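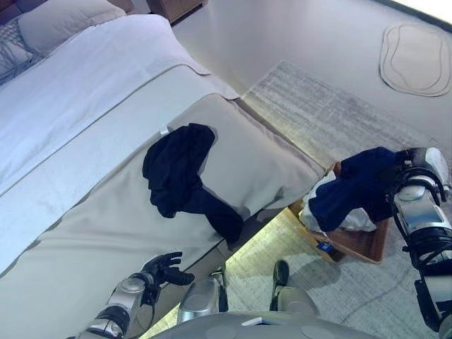
Bedroom set: bed with a beige-gray runner, a dark garment across it, basket on the rug.

Stonthorpe Bedrooms, data card

Contents
The collection covers bedrooms in everyday states of order, from freshly made beds to clothes left out. It holds 436 pictures from 7 bedrooms. Each picture has one line of plain text naming the main items and where they lie. The label files take up very little space and can be downloaded without the pictures.

Labels
bedding: pillow, duvet, sheet, blanket, runner
clothing: any garment, folded or not
storage: basket, box, drawer, nightstand
floor: rug, mat, bare floor

A runner is labeled separately from the duvet, even when the two are close in color. Use "garment" when the type is unclear. A crumpled piece with one long end hanging down could be a shirt or a pair of pants, and annotators were told not to guess. Baskets are labeled by shape first and material second. If wicker and wood can't be told apart, the material field stays blank.

Tidiness field
0 = nothing out of place
1 = one or two loose items
2 = several loose items
3 = bed or floor mostly covered

A decorative pillow or a runner never counts as a loose item. Clothing on a bed always does, unless it is folded. A small mat next to a large rug is a separate floor item.

Known problems
Dark clothing is hard to outline where it bunches up, and the two annotators disagreed most often on navy and black. Pillows with gray covers were sometimes labeled as blankets in the January version. These have been fixed. Room 6 has no nightstand labels yet.

Credits
Labels by Cecilia Addo and Vendula Kubíček. Label guide by Hervé Guillot. Send corrections to Cecilia with the room number and the line to be changed.

Last updated May 14, 2023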